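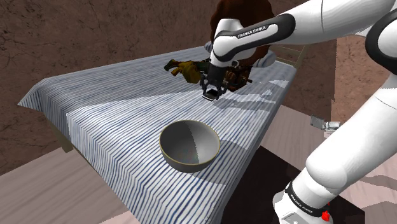 Notes for the September talk at the Skallham workshop. Slot is 4 in the afternoon, after the lathe people. I want to cover how we got a practice version of the arm running on a home computer before anyone let it loose on a real bench, and what that did and did not save us. The first thing to say is that all the early work was done in simulation. The bowl near the front of the table is the target, and it is empty at this point, which is how every run starts. The yellow thing to the left of the gripper is the one I will talk about most. We call it the glove, from its shape. Leave the slide up for the whole of this section.

Who did what. Viorica Nedelcu built the room and wrote the part that puts the objects down. I did the motion side and most of the swearing at it. Say her name early, people always ask me about the room and I can't answer.

Why a simulated Franka. We don't own one. The arm in the workshop is home-made, seven joints, printed brackets, and it's on the trolley by the door if people want to look afterwards. The simulated model was ready to use and well behaved, so we learned on that and then swapped in our own measurements. If someone asks whether that was cheating, the answer is that it was quicker. Our own model took two more months and the joint limits were wrong for most of that.

The project is called Flakeo. Don't explain the name, it takes too long.

Next point, the task. Pick one object off the cloth, put it in the bowl, let go, move clear. A run counts as good if the object is in the bowl and the bowl is still where it started. We added the second half of that rule after watching a lot of runs where the arm got the object in and then dragged the bowl off the table on the way out. Pause here, people usually laugh.

Numbers. We did 1441 runs with the final settings. More than 1000 of them were good by the rule above. I have the full table in the handout and won't read it out. The failures fall mainly into two groups, and I want to spend the time on those.

First group is grip height. The fingers are short and they have to come down very close to the cloth. Point at the slide: the fingertips are just above the stripes. A little too low and the simulator has the fingers pushing into the table, and the arm stiffens up and shudders. A little too high and they close on the top of the object and it slips out. We ended up stopping the descent when the force went over a limit instead of trusting the height number. On the home-made arm we read motor current for the same job. It's a rough measure but it works well enough for soft things.

Second group is crowding. When Viorica's code drops the objects close together the gripper has one thing on its left and another right under it, and there isn't much room to open. See the brown object partly hidden by the fingers. From the camera position we used, the arm itself gets in the way of a fair bit of the table. You can see that on the slide too, there's a big dark rounded shape at the back and the upper link covers most of it. We tried planning from one camera only for several weeks and I would not do it again. Second camera went on the opposite side and the number of blind grabs dropped straight away.

Aside on the tablecloth, only if there is time. We had a plain surface to begin with. The stripes were Viorica's idea, because anything that worked on a plain white table fell over as soon as somebody in the workshop put a cloth down. Same with the light. There's a bright band over one part of the cloth and a shadow over the other, and the early object finder kept treating the edge of the shadow as an object. It would go and pinch at nothing. Turning the light round between runs fixed most of it, together with a lot of extra training overnight on my machine, which made the back bedroom very warm.

Now the real arm. Change slide to the wiring diagram.

Frame is aluminium extrusion, cut here. Base plate came from Wellier, who had an offcut and let us have it for the price of the cutting. Motor drivers are on the Chowdhury board, version 2. Don't buy version 1 second-hand, the connector is different and the adapter costs more than the board. Karthik Mollah did the power supply and the stop button and would like it known that the stop button was fitted before anything else was switched on. Ask him about fuses, not me.

What carried over from the simulator: the order of the moves, the stop-on-force idea, the second camera, the rule about the bowl. What did not carry over: all the speeds. Our joints have play in them, the simulated ones have none. We run at a quarter of the simulated speed and wait half a second before closing the fingers, so the wobble can die down.

Demo. Check the clamps on the trolley first. Bowl goes on the tape mark. Use the sponge, leave the tin in the box, it rolls. One run, two at the most. If it misses, reset and carry on talking while it homes.

Questions I expect: cost (handout, last page), can children use it (with Karthik standing there, yes), will we share the files (yes, room and motion code both, the address is on the handout).

Collect the extension lead before leaving.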